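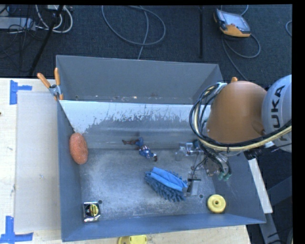
Open metal bin holding a scrubbing sponge, an action figure, a tape measure and other loose items.

Catch-all bin

A catch-all bin (also odds bin, dump bin or, in older household manuals, the sundries tub) is an open container used to hold small objects that have no fixed storage place. It is the larger relative of the junk drawer. The term covers any wide, open-topped vessel used this way, whatever it was first made for, and includes metal tubs, old sinks, dishpans and plastic crates. Claims that it is a storage "system" come mostly from people who sell bins.

Contents

Household writers usually sort the contents into cleaning items, small tools, toys and parts. The last group is the least certain, and includes lids, caps, discs, knobs and wheels that have been separated from whatever they belonged to. Few writers explain how an owner is meant to tell a useful part from a useless one. The usual advice is to keep an unidentified part for two months and then discard it. The two-month figure is repeated in many guides, none of which gives a source for it.

Tape measures are often named as the typical catch-all item. They are small, used all over the house and easily set down in the wrong room. Action figures and other small toys are common in homes with children, and also in some without.

Materials

Metal bins are often described as more durable than plastic ones. This is true as far as it goes, but a bin used for sponges and toys is not under much strain, and a plastic dishpan does the same work for less money. Metal scratches and turns cloudy with use, and grit collects along the base of the walls, where a cloth does not reach easily. Flared sides make the contents easier to see and take up more room on a table.

Some containers pressed into service have holes in the floor, left over from an earlier use or meant for drainage. Holes let crumbs out onto whatever is underneath. They also let out screws.

Origin

The origin of the practice is not known, and most published accounts should be read with caution. A frequently copied story places the first purpose-made catch-all bin in the town of Clirkdale, where a hardware dealer named Cheetham is said to have sold 2,000 of them in a single June. No sales book has been found. Katalin Boros, who examined the story in a survey of household storage, traced it to an advertisement printed long after the supposed sales, and noted that the drawing in the advertisement shows a coal scuttle.

Commercial versions

Products sold under this name include the Tikeo, a folding tub, and the Trudeck, a rigid bin with a lift-out tray. The Trudeck was promoted with the statement that it saved its owner 300 hours of searching. The maker did not say over what period, or compared with what. Reviewers also pointed out that the tray divides the bin into two layers, so that anything in the lower one has to be dug for. The tray was later sold separately.

Mixed storage of cleaning items

Keeping sponges and dusters in the same bin as tools and toys is generally discouraged. A damp sponge can mark paper labels and encourage rust on bare metal, and microfiber picks up loose grit, which it may then carry to the next surface it wipes. Chenille mitts, with their thick soft strands, are especially good at holding dirt and hard to shake clean. Stronger warnings about health risks appear on many websites, usually beside a link to a sponge holder. Letting the sponge dry first deals with most of the problem.

Reception

Opinion on the catch-all bin is divided. Oi-ling Kan has argued that a single open bin is easier to keep up than a set of labeled boxes, as every object can be seen at once. Hsiu-ying Tai disputes this, writing that the advantage lasts only while the bin is nearly empty, and that a full one "is a drawer without the decency to close." Both arguments rest on the authors' own homes. Kan lives alone, and Tai's examples are drawn from a household of six.

The common instruction to empty the bin every week has little behind it apart from habit. Wing-yan Cheung recommends emptying it when something cannot be found, which in practice is when most people do it.

See also

Junk drawer
Dishpan
Lost property
Utility sink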